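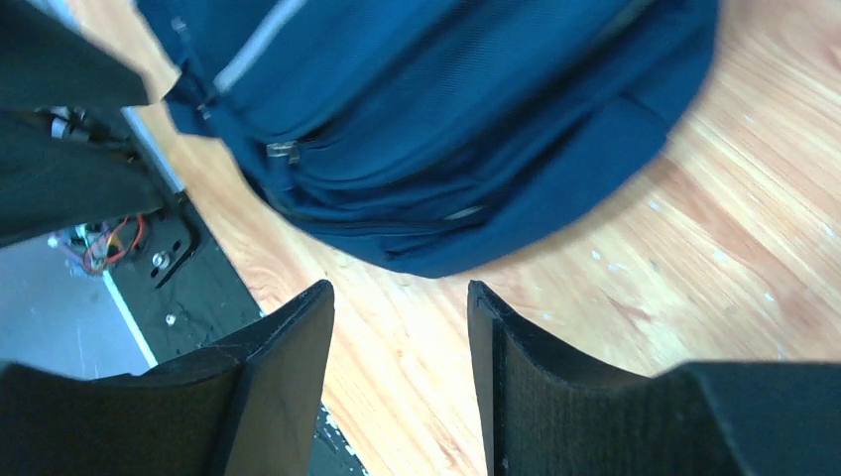

KULLHOLM, August

Home | News | Notices | Services | Contact

The Kandasamy Foundation has opened its annual collection of school bags and classroom supplies, to be passed on to families in the Kullholm district before the new term. Donations will be accepted at the Flernier Street hall until the end of the month.

Backpacks remain the item most often requested. The foundation received 488 applications last year and was unable to meet all of them. Donors are asked to empty every pocket, close all zippers and check that straps are sound. Bags with reflective trim are especially welcome, as many pupils walk to school along the unlit stretch of the Sivow road.

"A plain navy backpack will suit a child of any age, and it will last," said Aiman Tambunan, who coordinates the collection.

Art and cleaning supplies may also be donated, including brushes, markers, sponges and cloths. Used items should be washed and dried beforehand. 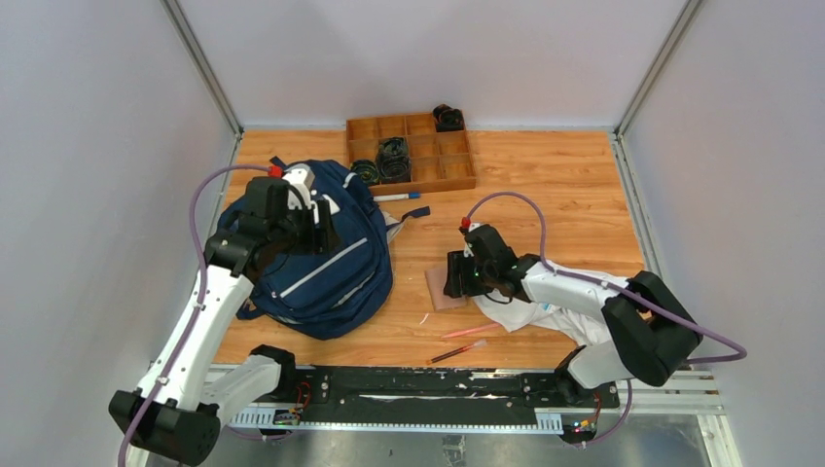 A backpack, a paintbrush, a marker and a sponge on a wood-patterned surface.

Each household may apply for up to three bags. The district has granted $3,000 toward the purchase of further supplies, according to Ximeng Gu of the schools office. Application forms are available at the hall and at all primary schools. Completed forms must be returned by 3 p.m. on the closing day.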